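August, first week home

Back from Palcombe at last. The ferry was late and then the bus was late, and I got in at 2 in the morning with the heel blister open again. Slept until noon. I'm writing this up now before I lose the order of things, the way I lost most of last summer's walk.

The last two days were the long ones. From the hostel the path goes up behind the water tower and keeps climbing through bracken until the second gate. I had planned on lunch at the top but the wind was bad, so I ate half of it standing up behind a wall and kept the rest. Bread, the hard cheese, one apple. I should have brought more salt. My calves cramped on the way down and I had to sit on a rock and pull my toes back until it passed.

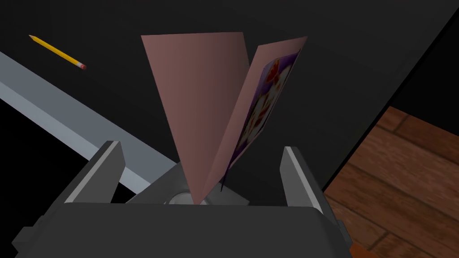

Cor Brouwer caught up with me there. He had started an hour after I did and was carrying less. He is 972 feet up from where he lives every time he climbs a hill, he says, because his house is at sea level and he only bothers with the one hill. That is its height on the old map. The new map has it a little lower and he won't use the new map.

We walked the rest together and didn't talk much. He knows the birds and I don't. He pointed out a wheatear and I said yes and did not see it. Down at the reservoir the water was low enough that the old road showed, with the curb still on one side. I wanted to walk out on it and Cor said the mud was deeper than it looked, so we stayed on the bank.

The boots are finished. The left sole has come away from the toe back to the ball of the foot, and I did the last part with a bootlace tied around it. They were resoled once already, at Geletti's, and the man there told me then it was the only time he'd do it. I'll go in and ask anyway. If he says no I'll buy the same pair if they still make them - I have stopped wanting to try new ones.

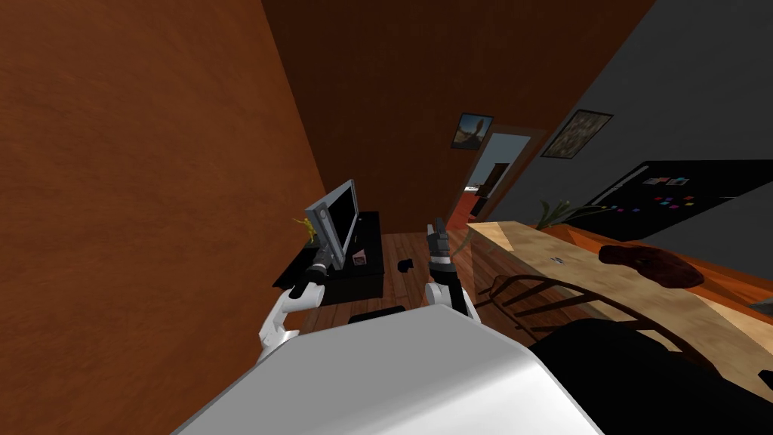

At home

Laundry most of the day. Two loads, and the second one had a tissue in it. Hung the tent over the back railing to air. One of the pegs is missing and I am fairly sure it's still in the ground at the second campsite, the stony one, where I had to beat them in with a rock.

Ghassan Tannous came by in the evening for his stove. He lent it to me in the spring and has been very patient. I cleaned it but there's a dent in the windshield that I told him about right away, and he said it was there before. I don't think it was. He stayed for soup and we looked over the route for Drakum, which he wants to do in the fall. It is 9 miles the first day and more the second. He would go the long way around by the lake and I would go over. We left it there.

Weighed my pack out of curiosity before I emptied it. Almost 8 pounds of it was things I never used: the second sweater, the big flashlight, the book. I carried that book the whole way and read it on the ferry home.

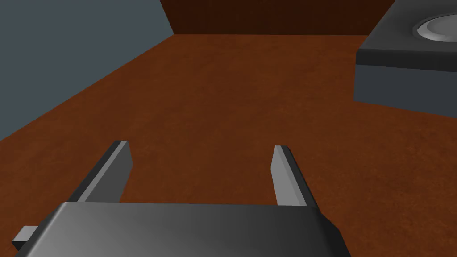 Image credit: Kuusk

Rained in the night and I forgot the tent, so it is wet again. Moved it to the shower rail. Heel is better with the dressing off. I walked to the store and back in sandals and it was fine going, less fine coming back with the potatoes.

Called the hostel about my blue cup. They have it. The woman said she would put it on the shelf by the door and I could get it next time, so I suppose I'm going back.

Need: pegs, tape, laces, salt. Ask Cor what map he uses and who prints it. Boots first.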